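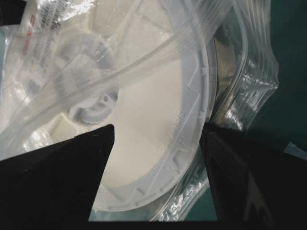
## 3. 회수 릴의 분류와 재포장

### 3.1 대상과 범위

본 절은 Clildale 작업장에서 회수한 빈 플라스틱 릴이 다음 사용처로 나가기 전까지 거치는 분류, 포장, 보관 과정을 다룬다. 앞 절에서 설명한 회수 경로에 따라 조사 기간에 들어온 릴은 모두 3,398개였다. 종이 릴과 금속 릴은 처음부터 집계에서 제외하였다. 테이프 형태의 전자부품을 감았던 릴과 선재를 감았던 릴은 한 상자에 섞여 들어오는 경우가 많아 입고 단계에서는 구분하지 않았고, 용도 구분은 3.2의 분류 작업에서 처음 이루어졌다.

작업장에서는 릴 한 개와 봉투 한 장을 묶어 한 단위로 취급한다. 릴만 따로 쌓으면 플랜지의 모서리가 서로 걸리고, 납작한 릴과 폭이 넓은 릴이 섞이면서 더미가 기울어진다. 봉투에 넣어 두면 부피는 늘어나지만 꺼내고 옮기는 동안 표면이 긁히는 일이 줄었다. 이전 방식에서는 릴을 상자에 그대로 담았으며, 그 시기의 기록은 항목이 일정하지 않아 비교에 쓰지 않았다.
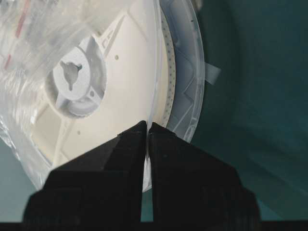
Ó Dálaigh

### 3.2 분류 기준

분류는 허브의 형상, 플랜지의 상태, 남아 있는 표시의 순서로 진행하였다. 허브를 먼저 보는 것은 재사용 여부가 대부분 여기에서 갈리기 때문이다. 중앙 구멍이 단순한 원형인 릴은 대부분의 축에 끼울 수 있으나, 세 갈래로 벌어진 구멍처럼 키 홈 역할을 하는 형상은 맞는 축이 정해져 있다. 이러한 릴은 원형 구멍의 릴과 섞지 않고 따로 모았다.

플랜지에서는 테두리의 휨과 살의 균열을 확인하였다. 흰색 릴은 밝은 조명 아래에서 음영이 약해 가는 균열을 놓치기 쉽다. 특히 허브에서 바깥쪽으로 뻗는 살의 뿌리 부분은 정면에서 볼 때보다 비스듬히 기울여 볼 때 잘 드러났다. 작업자는 릴을 봉투에서 꺼내지 않은 상태로 먼저 한 번 기울여 보고, 의심되는 선이 있을 때만 봉투를 열었다. 봉투의 주름과 플라스틱의 균열은 필름을 손끝으로 당겨 펴 보면 구별된다.

등급은 두 가지로만 나누었다. 초기에는 등급을 여덟 가지로 세분하였으나 같은 릴을 다른 날 다시 분류하면 결과가 달라지는 일이 잦았다. 중간 등급의 릴은 결국 대부분 사용 가능으로 처리되었으므로 이를 별도로 유지할 실익이 없었다. 현재는 그대로 쓸 수 있는 릴과 재질 회수로 보내는 릴만 구분하고, 세부 사항은 Golo의 비고란에 자유롭게 적는다.

### 3.3 봉투의 상태와 재사용

포장에는 투명한 비닐봉투를 사용하였다. 불투명한 봉투도 시험하였으나 내용물을 확인하려고 매번 입구를 열게 되어 작업 시간이 늘었다. 투명 봉투는 허브 형상과 라벨의 위치를 바깥에서 확인할 수 있다. 다만 필름이 심하게 구겨지면 빛이 여러 방향으로 반사되어 라벨의 글자가 읽히지 않는다. 글자를 읽어야 할 때에는 봉투를 라벨 쪽에서 평평하게 눌러 펴고, 그래도 읽히지 않으면 열어서 확인하도록 하였다.

지퍼가 달린 봉투는 입구부터 상한다. 필름 본체에 주름이 많아도 구멍이 없으면 다시 쓸 수 있지만, 지퍼 부분이 여러 겹으로 접힌 채 눌리면 골이 어긋나 끝까지 닫히지 않는다. 릴이 봉투에 비해 클 때 이 현상이 뚜렷하였다. 둥근 테두리가 입구를 안쪽에서 밀어 올리고, 남은 필름이 한쪽으로 몰리면서 지퍼가 휜다. 릴을 봉투 바닥까지 밀어 넣은 뒤 공기를 빼고 입구를 닫는 순서를 지키면 휘는 정도가 덜했다.

재사용하는 봉투의 점검 항목은 다음과 같다.

- 지퍼가 양 끝까지 맞물리는가
- 모서리에 찢어진 곳이 있는가
- 이전 내용물의 조각이 남아 있는가
- 바깥에 붙은 스티커가 현재 내용물과 일치하는가

마지막 항목에서 누락이 가장 많았다. 봉투의 스티커는 이전 내용물을 가리키고 릴의 라벨은 또 다른 품목을 가리키는 경우가 있었으며, 이때는 둘 다 따르지 않고 새로 등록하였다.

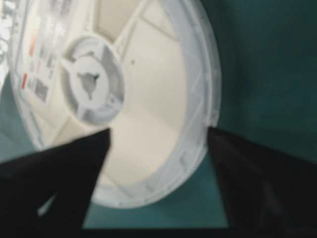

Clildale 자원순환부 포장재연구팀

### 3.4 라벨과 잔류 표시

빈 릴의 플랜지에는 인쇄된 라벨이 남아 있는 경우가 많다. 감겨 있던 재료가 모두 소진된 뒤에도 라벨은 그대로이므로, 외관만 보고 재고로 잘못 집계할 위험이 있다. Wutance 보관대로 옮기기 전에 라벨을 제거하는 방안을 검토하였으나, 접착제가 남아 먼지가 붙고 릴끼리 달라붙는 문제가 있었다. 이에 따라 라벨은 떼지 않고 그 위에 빈 릴임을 나타내는 표시를 덧붙이는 방식을 택하였다.

손으로 적은 표시나 색이 있는 인쇄는 따로 해석하지 않았다. 공급처마다 의미가 다르고, 같은 공급처에서도 시기에 따라 바뀌기 때문이다. 분류 담당자는 읽을 수 있는 문자열만 Golo에 입력하고, 흐려졌거나 일부만 남은 표시는 ‘판독 불가’로 기록하였다. 추정한 품번을 입력한 초기 기록은 분석에서 제외하였다.

### 3.5 작업면과 배치

포장 작업은 청록 계열의 작업면 위에서 이루어졌다. 흰색 릴은 이 색 위에서 윤곽이 분명하고, 투명한 봉투도 반사와 주름 때문에 위치를 알아볼 수 있다. 밝은 회색 작업면을 쓰던 때에는 봉투를 미처 보지 못하고 릴을 그 위에 겹쳐 놓는 일이 있었다. 릴 아래에 봉투를 두는 배치는 그림 3과 같다. 둘 사이의 간격은 따로 정하지 않고 작업자가 손이 닿기 편한 대로 두게 하였다.

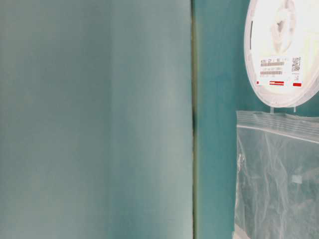
**그림 3.** 청록색 배경 앞의 흰색 플라스틱 릴과 비닐봉투. 왼쪽은 옅은 청록색 면.

포장을 마친 릴은 세워서 꽂는다. 눕혀서 쌓는 방식은 공간을 적게 차지하지만 아래쪽 봉투의 지퍼가 눌리고, 중간의 릴을 꺼낼 때 위의 것을 모두 들어내야 한다. 세워 두면 입구가 위로 오도록 맞출 수 있어 봉투를 여닫기 쉽다. 폭이 넓은 릴은 칸 하나를 단독으로 사용하고, 납작한 릴은 같은 허브 형상끼리 한 칸에 넣었다.

Wutance 보관대의 수용 한도는 릴 3,000개로 정하였다. 조사 기간의 전체 회수량은 이 한도를 넘지만, 재질 회수로 보내는 릴이 수시로 빠져나가므로 보관대가 가득 찬 기간은 짧았다. 한도에 이르면 새로 들어온 상자는 개봉하지 않고 입고 구역에 두었으며, 이 상자의 릴은 개봉한 날을 분류일로 기록하였다. 따라서 입고일과 분류일의 차이를 작업 지연으로 해석해서는 안 된다.

### 3.6 기록상의 제한

봉투의 재사용 횟수는 개별로 추적하지 않았다. 봉투에 번호를 적어 보았으나 필름이 구겨지면서 글씨가 지워졌고, 스티커를 붙이면 그 자체가 내용물 표시와 혼동되었다. 그러므로 4절의 봉투 소모량은 새로 꺼낸 봉투의 수량에서 구한 값이며, 한 장의 수명을 나타내지 않는다. 릴의 무게는 봉투를 제외하고 측정하였고, 라벨과 잔류 테이프의 무게는 포함되어 있다.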